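Sponge week at the shared shop

I've been promising an update on the gripper since July, so make some tea, because I do go on.

The hand-held version is finally together. Maeve Lenihan printed me a second set of fingers after I ran the first pair into the vise (my own fault, I was talking), and Yavuz Altıntaş showed me how to set threaded inserts without melting half the mount. I ruined 2 before I got the knack of it – keep the iron straight and let the weight do the work. All in, I've spent over 70 dollars, and most of that went on screws I bought in the wrong length!

The plan is to do everything by hand first, picking things up and putting them down with the camera running, and only bolt the gripper to the arm once I trust it. I started with soft things, which forgive a clumsy squeeze. Peadar keeps asking when it will do his dishes, and I keep telling him to ask me next year.

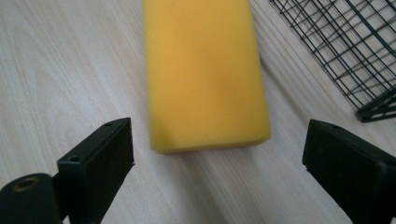
Lining up on the yellow sponge, fingers open.

Next I want to try thin rubber pads on the inside faces, if I can find a glue that sticks to them. Mimoza swears by the stuff she uses on her boots, so I'm borrowing the tube on Saturday.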